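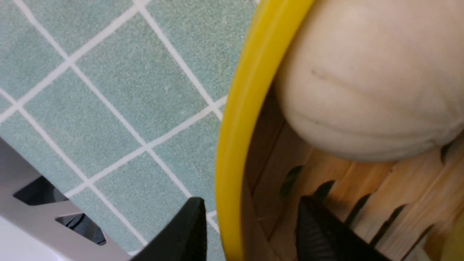 Which gripper is better for putting a soft bun into a steamer, the Grivex or the Caker?

For our task the Grivex was better, although the Caker was quicker to set up and closed more gently on the bun.

Project report, Nghĩa Trịnh, group Ung

1. What we wanted to know

In our course each group had to choose a kitchen task and compare two grippers on the same arm. We chose the bamboo steamer with the yellow rim. The buns are soft, so a strong grip leaves a mark on them, and a weak grip lets them fall. The inside of the basket is also narrow, and the fingers must go down between the bun and the rim without pushing either of them.

2. Equipment

Both grippers have two fingers and were controlled by the same Brurnik controller. We did not change the speed of the arm between the two. The wrist camera was used for recording and also for the operator's view. It needed new calibration each time we changed the gripper, and this took us 35 minutes on the first day. Later we became faster.

3. Method

We made 500 attempts for the comparison, half with each gripper. Before this we had 62 practice attempts which are not in the results, so the log shows 562 in total. An attempt was good if the bun stood on the slats, did not touch the rim after release and had no deep mark. Two of us judged every bun separately, and when we did not agree we wrote it down as failed.

We also tried the lid, but only with the Grivex, and those trials are kept in a different log.

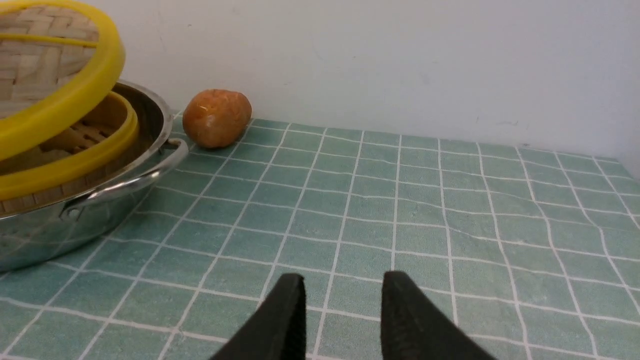

The lid was more difficult than we expected in our plan. It must be gripped at the rim, and when the arm lifts it from one side it wants to turn around the fingers. We solved this partly by gripping lower and lifting more slowly. The woven part should not be touched, so the operator had only a short piece of rim to aim at.

4. Results

The Grivex had fewer failed attempts. Most of its failures were deep marks. With the Caker the buns were nearly always clean, but it often opened too wide at release and touched the rim. We reduced the opening by 6 mm in the settings and this helped a little.

5. Problems

The buns became dry after some hours and then they were easier to hold. We noticed this only on Sunday, when the first part of the Caker attempts was already finished. The comparison is therefore not completely fair, and we would change the buns more often if we did it again. The logs of both grippers are in the group folder.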